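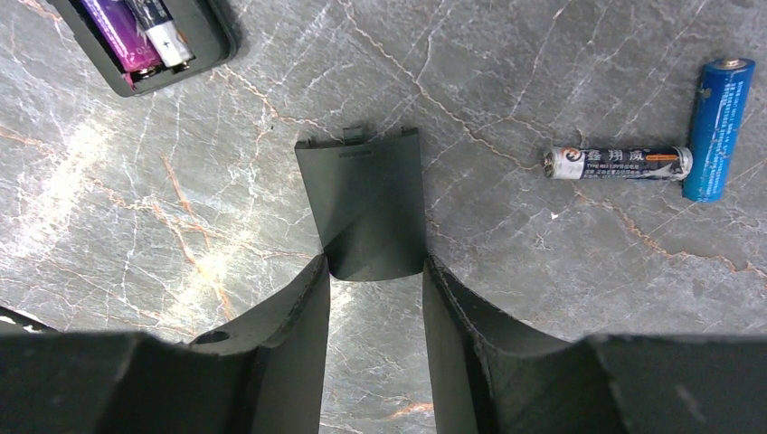 The battery task on the Priltthorpe bench has been off the schedule since the start of November, and several readers have asked why. The short answer is a broken latch tab and a false stop that should have been a real one. The task sounds simple enough. The arm takes a battery cover, lines it up with the open compartment and presses until the latch snaps. The fingers hold the cover by its lower end, with the small latch tab sticking out at the far end, so the part that needs the most care is the part farthest from the grip. A small error in angle at the fingertips becomes a larger one at the tab.

On the run in question, the tab met the wall of the compartment a little to one side of its slot. The arm read the extra force as the normal resistance of the latch and kept pushing. The cover bent, then twisted in the grip, and the tab broke off. The fingers went on closing after the cover had turned, and one corner of it was pushed into the sleeve of the nearer battery. The wrapper was nicked through to the metal. The operator hit the stop button at that point.

There was no fire and no leak, and no one was hurt. The cells were ordinary household ones. We are still treating it as a safety matter. A cell with a damaged wrapper can short against a metal contact, and the arm had no way of knowing that it had touched one.

What the log shows

The Grikell controller records finger force and wrist force separately. The wrist limit was set correctly for this task. It was never reached, because the cover bent and took up the load. The finger limit was the one that should have tripped, and it had been left at the value used for the Nutden jar lids, which need a much firmer squeeze. The controller did raise a warning. The warning was set to pause the arm for 3 seconds and then carry on if the reading had dropped. The reading dropped when the tab snapped, so the arm carried on.

That pause-and-continue setting was added last year to deal with nuisance stops when the fingers slipped on dusty parts. It did its job for lids and boxes. It should not have been copied over to anything with batteries in it, and the copy was made without a second person looking at it.

We went back through the saved runs, all 3,923 of them, and searched for the same pattern: a warning, a pause, and a drop in force. It turned up in 5 other runs. Four were lids. One was an earlier battery cover, which had been put back in the parts tray afterward with a hairline crack at the base of its tab. That cover has been thrown out.

What has changed

Any warning during a battery task is now a full stop. The arm holds where it is and the fingers stay as they are until an operator clears it at the panel. Do not clear it from the desk. Walk over and look first.

Finger force for covers has been cut to 70 percent of what it was on the bad run. The first trials at that value slipped a little at the last press, so the fingers now close once more just before contact – a small squeeze, and only if the cover has not turned.

Task settings can no longer be copied between object groups on the Siriwan station, and the same lock will go onto the Priltthorpe bench before it restarts. If you need a starting point for a new object, use the blank profile.

Loose batteries are to be kept out of the arm's path while a cover is being fitted. They may stay on the stone slab if the task calls for them to be picked up later, but check the spacing before you start. A cell with a torn, dented or lifted wrapper goes in the red tub by the door, with tape over both ends. It does not go back in the tray.

Covers are to be checked by hand before each session. Look at the base of the tab and flex it lightly with a thumb. If there is a white line in the plastic, throw the cover away.

What is still open

We do not have a good way to tell a latch snapping shut from a latch snapping off. On the force trace the two look very much alike. The sound is different, and one suggestion is to fit a contact microphone at the wrist. Another is to have the arm tug the cover gently after each press and see if it holds. The tug test is easier and will be tried first, with an empty compartment.

The bench will stay off battery work until the tug test has been run and the lock is in place. Lids and boxes continue as normal. If you have a battery session booked in November, move it to the Siriwan station or ask for a later slot.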